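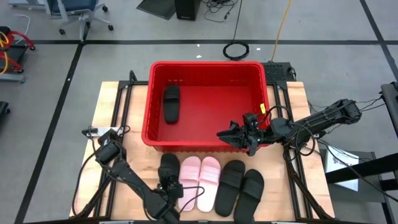
Work under the Makori grant was interrupted in May by a fault in the left arm of the Deltodby sorting cell. The gripper failed to open on command and held its load for 71 seconds before the operator cut power. No one was hurt. The task in use was footwear packing, in which black and pink slide sandals are laid out on the tabletop and moved one by one into a red bin, with both arms sharing the space. A gripper that does not let go on this task is a collision risk for the other arm, and we have treated the matter as a safety event.

Itsuki Higuchi led the review. The fault was traced to a worn connector in the wrist cable, which dropped the release signal when the arm was fully extended. The cable had passed around 2000 cycles. The controller logged the loss of signal but did not stop the right arm — a gap in our own software.

Both wrist cables have been replaced, and the controller now halts both arms if either gripper fails to respond within two seconds. Testing lost four working days. We ask that Kavska approve the revised cable inspection schedule before the next round of trials.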